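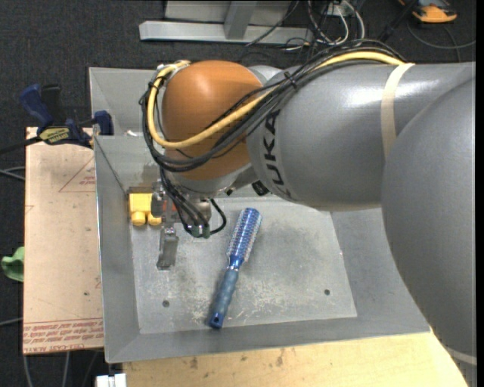

I have been told to put my things into smaller boxes. The advice comes from every quarter, from magazines and relatives and lately from a catalogue by Plorkia, who will sell you a box for your batteries and a smaller box, to live inside it, for the batteries you don't trust. I would like to speak up for the large plain bin. Grey sheet metal will do nicely, with something bright yellow lying up against the inner side of it, and I can't see what a lid or a label would add. The yellow thing is in the bin. If I want it, I look in the bin.

December 9, 2019

My own bin is steel and came from a closing-down sale at Halonen, where it had held door handles. It stands at the bottom of the cellar steps and contains whatever I was last holding. Before that I was a compartments man. I owned a Dureo cabinet with 60 small drawers, each with a slot at the front for a paper label, and I spent most of one March filling in the labels. I can report that it is a pleasant way to spend a March and that I never found anything again.

The trouble with small drawers is that they ask questions. Is a picture hook a hook, or does it belong with pictures? Does a brass screw go with brass or with screws? I once stood in front of that cabinet holding a rubber foot off the bottom of a toaster, and I stood there for quite some time. There was no drawer for feet. In the end I put it under Plumbing, for reasons that seemed sound, and the toaster has leaned to the left ever since.

A bin doesn't enquire. It takes the rubber foot and the brass screw and lets them settle it between themselves. People say you must then rummage, as though rummaging were a kind of moral collapse. I like a rummage. You go in for a fuse and come out with the spare key to a shed you have been getting into through the window. I have had evenings at the theatre that offered less.

There is a snag, and I suppose I had better own up to it. Grey things in a grey bin vanish. I lost a perfectly good spanner in mine for 2 years, and it was lying flat on the floor of the thing the whole time, looking like floor. This is where colour earns its keep. Tool makers used to understand that a handle ought to be yellow, or a nasty orange, so that even a man without his glasses could go straight to it. Now everything is charcoal. Charcoal torch, charcoal tape measure, charcoal pencil sharpener, all of it very handsome in the shop and as good as buried by teatime. I have started painting handles myself. The tin said Sunflower and it looks dreadful.

Fernix have a storage system this winter with 15 tubs in graded sizes, stackable, in what they call stone. My sister-in-law has it. She showed me round it in the way people used to show you round a garden, and I admired the tubs, and then she couldn't find the scissors to open the biscuits. We used a key.

I mention this without malice. The biscuits were very good, and she has since asked me where one might get a bin.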